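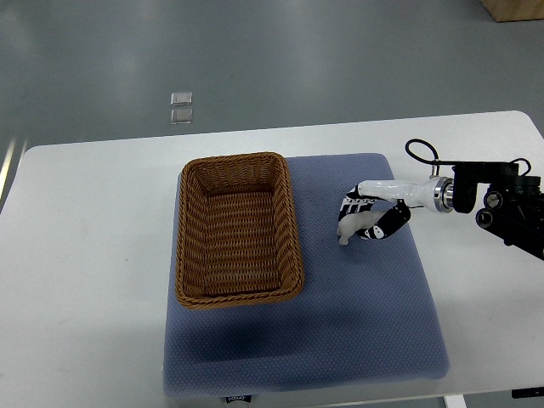 White table, gray floor behind it

Backyard Wildlife Board > Burrows, Dens and Digging
Topic: Vole or mole? Shallow runways along a stone wall

fernledge
Posted December 9, 2018
Looking for an ID. Lot backs onto the Pusach creek trail, clay loam, mowed grass up to a dry stone wall. Since the leaves came down I have surface runways in the turf, parallel to the wall and then turning out toward the bird feeder. Width is a bit over an inch. Grass in them is clipped to the soil. Open holes at the wall end, no soil piled next to them. No raised ridges that I can find. The longest run is about 17 feet.
Neighbor says moles and wants to put out castor oil granules. I have my doubts. Opinions?

tarn_digger
Clipped grass, open holes, no ridges: meadow vole. Moles push the soil up from underneath and leave the grass alone. Castor oil is not going to matter either way.

K8sedge
Agree on vole. Check inside the runways for cut stems an inch or so long and small green or brown droppings in piles. If both are present you can stop looking.

ollie_ohm
Not so fast. I had the same pattern at my old place in Kos and it was short-tailed shrews using vole runways. You can have voles, shrews and moles on one lot. A runway tells you who built it. It doesn't tell you who is in it this week.

tarn_digger
He asked who built it.

ollie_ohm
He asked for an ID and then mentioned treatment. If shrews are in there they are eating the voles, and he should leave them be.

fernledge
Checked with a flashlight. Cut stems, yes. Droppings, yes, in two spots, greenish, rice grain shape but smaller. Also found a snail shell with the side chewed open under the wall.

ollie_ohm
Snail shell is shrew. They cache them.

K8sedge
Could be shrew. Could also be a deer mouse, they open snails too. One shell is weak evidence. The droppings are vole.

grubline
How far is the feeder from the wall? Spilled millet is half of this. I moved mine from 8 feet out to the middle of the lawn and the runs toward it were abandoned before the ground froze. Didn't change a thing along the foundation, though.

fernledge
Feeder is closer than that. Plirkik tube feeder, the tall one, and it throws a lot of seed.

grubline
Put a tray under it or take it down for two weeks and see.

tarn_digger
Feeder is secondary. They eat grass and bark. What you need to look at is any young tree within 100 feet of that wall. Once there is snow cover they will girdle it and you won't see it until spring. Quarter-inch hardware cloth, set a couple of inches into the soil, tall enough to clear your usual snow depth.

fernledge
Two young apples and a serviceberry. Do the white spiral guards work?

tarn_digger
For rabbits. Voles go under them. Some nest inside.

K8sedge
I've used spirals for years over at Nirnberg with no vole damage. The bottom edge has to be buried. Most people leave it sitting on the mulch.

tarn_digger
And pull the mulch back from the trunk. I have seen densities quoted as high as 400 an acre in a peak year, so I would not rely on a buried spiral.

K8sedge
Peak year in an unmowed field, maybe. He has a mowed lot with one wall.

fernledge
Hardware cloth it is, the roll is cheap enough. Feeder comes down tonight. Leaving the wall alone in case ollie is right about the shrews. Will report back on the runs after the first thaw.

ollie_ohm
If you find more shells, note where along the wall they are. A pile in one place is a cache.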